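Progress report no. 5
Project: Good practice rules for simulated manipulation trials
Prepared by: Trernero, for the Mesden program office
Date: 12 September 2020

1. Purpose of this report

This report informs the program office about the work done since our report of January. It covers the writing of the practice rules, the first trials made with them, the points where we changed our mind, and the work which remains. The spending table is sent separately, in the format which the office has asked for.

The office will remember that the project has one main product. It is a short rulebook for teams who test a robot arm in simulation before they test it on a real table. Many teams have such trials, but each team writes them down in its own way. When two teams compare their results, it is often not possible to say if they have done the same task. Our rulebook should make this comparison possible without a long exchange of letters.

2. State of the rulebook

Draft 5 is finished and was sent to our two partners, Hikano and Eichhorn. It has 10 chapters. The chapters on the task sheet, on the start position of objects, and on the naming of views are now stable, and we do not plan to change them before the final version. The chapter on failure classes is still open, for the reasons given in section 4.

The most used chapter until now is the one on the task sheet. It asks that every task is written in one plain sentence, for example "lift the bowl from the table and hold it." After this sentence come the objects, the start position of the arm, the end condition and the time limit. The end condition must be written before the first run. We insist on this rule, as in our old archive we found many tasks where the end condition was clearly written later, after the results were known.

A second rule concerns objects which are on the table but have no role in the task. In draft 4 we permitted teams to leave them off the list. In draft 5 they must be listed, with their position and their turning angle. They cast shadows, they can stand in the way of the arm, and they can hide a part of the target in one of the views. Two trials with the same target and different neighbors are for us now two different trials.

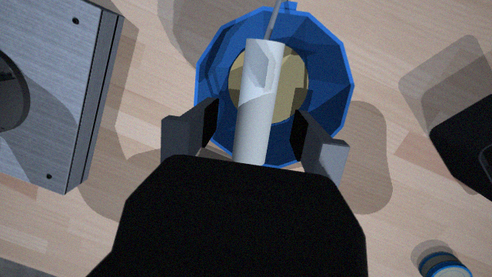
The chapter on views was rewritten completely. Each run must be stored with at least one view from the wrist and one view from a fixed point above the table. The wrist view is the better one for judging how the fingers approach the object, and a reviewer should look at it first when the question is about the grasp. But it shows only a small part of the table, and parts of the gripper can cover what is important. For this reason the rulebook does not permit that a run is judged from the wrist view alone.

We also added a paragraph about light. The position and strength of each light must be saved together with the run. Hikano asked for this in its comments to draft 4, and we agree with them. Strong shadows inside an open container can change very much how its inner side looks, and a team which trains on such views must know if the light was the same in all of them.

3. Trials made with the draft rules

In this period we made 388 runs under draft 5. All of them are tabletop tasks with one arm and small household objects. The task sheets, the settings and the stored views are on the shared drive, in the folder which the office can already open.

The runs were reviewed by two persons who worked separately and did not see each other's marks. Where the marks were different, the reviewers wrote down first which rule they had used, and only then discussed the case. This order was useful for us. In most of these cases both reviewers had read the view correctly, and the rule itself had two possible meanings. We changed the words of the rule and kept the old version in an annex, so that the change can be followed.

The expression "on the table" gave us more work than we expected. For an object which is held a short distance over the surface, the view from above does not always make the height clear, and the reviewer must decide from the shadow. The rule now says that height is taken from the simulation record and is not estimated by eye. The view is used for confirming that the record and the picture belong to the same moment.
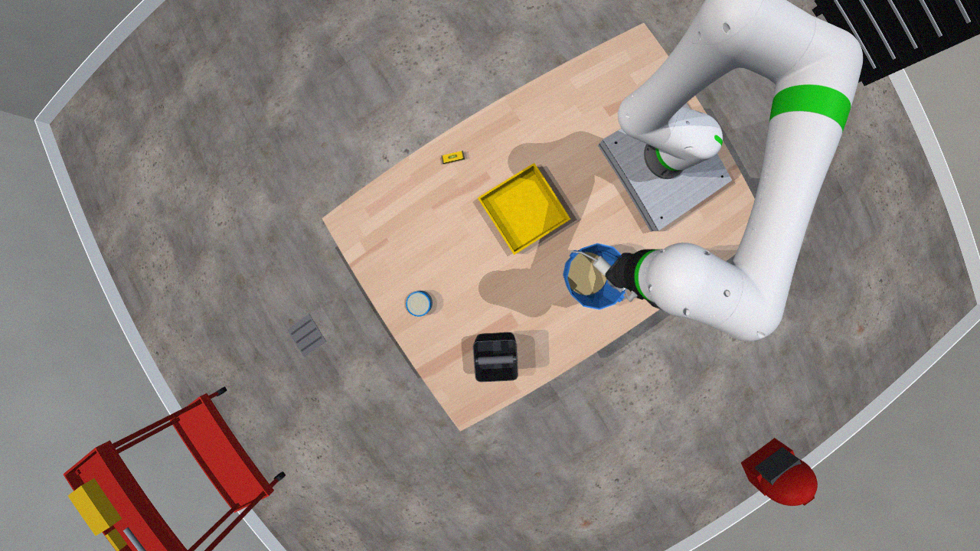 Another change concerns the area outside the table. At first we considered the room as decoration and gave no rules for it. Eichhorn pointed out that a fixed view from above also takes in the floor and the walls, and that these can differ between two versions of the same room. The room version must now be named on the task sheet. We do not ask for a list of every item on the floor, which would be too much work for a small team.

The place where the arm is mounted must be given as well, measured from one named corner of the table. Before, we accepted words like "at the right side," and this was not sufficient when the camera was turned.

4. Open points and delays

The chapter on failure classes is late. We wanted to have a short closed list, but the two partners do not agree on how to class a run where the object is lifted correctly and the time limit comes before the end condition. Hikano wants to call it a failure. Eichhorn wants a separate class. We have written both proposals as full text and will try them on the same runs before we decide.

The translation of the word list has not started. We have moved it to the next period, and it has no effect on the budget of this one.

One risk from the last report is closed. We were afraid that filling in the task sheet would take too long and that teams would stop doing it. We have made the sheet shorter, and the fields which the simulator knows already are now filled in by a script. Both partners have confirmed that they can work with it.

5. Next steps

In the next period we will finish the chapter on failure classes, repeat a part of the runs at Hikano with their own reviewers, and prepare draft 6. We will also write a short guide for teams which want to move their old trials to the new form.

We ask the program office for two decisions. The first is whether the rulebook may be published openly or only inside the Mesden program. The second is whether the old drafts should be published together with it. Our own preference is to publish everything, including the annex with the changed rules. We would be thankful to have the answer before draft 6 goes to the partners.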